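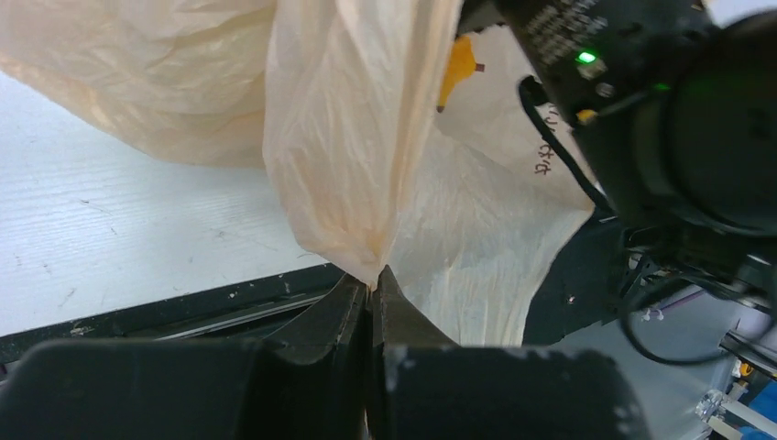 I have been meaning to write up the Kastdale produce bags since the summer, and now it's December and I'm on my second roll, so I suppose I can't say I didn't give them a fair try. My sister-in-law swears by them, and she is a woman who gets two weeks out of a head of lettuce, so I listened.

They come on a roll inside a plain cardboard sleeve, and the first thing I noticed was how thin they are. I tore two just getting the perforation to let go. After that I learned to lay the roll on the counter and pull sideways, and we've gotten along fine ever since.

Now, do they keep vegetables fresh? Mostly yes! Carrots and celery stay crisp well past the point where I'd have given up on them before. Cilantro does beautifully if you tuck a paper towel in with it — and please do, I lost a whole bunch the week I forgot. Berries I wouldn't bother with. Mine went soft just as fast as they do in the carton, and the raspberries were a sad sight.

I paid 610 for the single roll at Promness, the little shop by the harbor, where Hjalti Baldursdóttir behind the counter told me the big box goes for 2197 and works out cheaper if you have the cupboard space. I don't, not with my canning jars in there, but a larger family might.

My one real complaint is the opening. The two sides cling together, and with dry winter hands I stand there rubbing the edge between my fingers like I'm trying to start a fire. The Floltach bags I used before were stiffer and opened right up, though they were noisy and took over the whole crisper drawer.

Four stars from me. I'd buy them again, and I'll probably ask for the big box at Christmas if I can talk my husband out of a shelf.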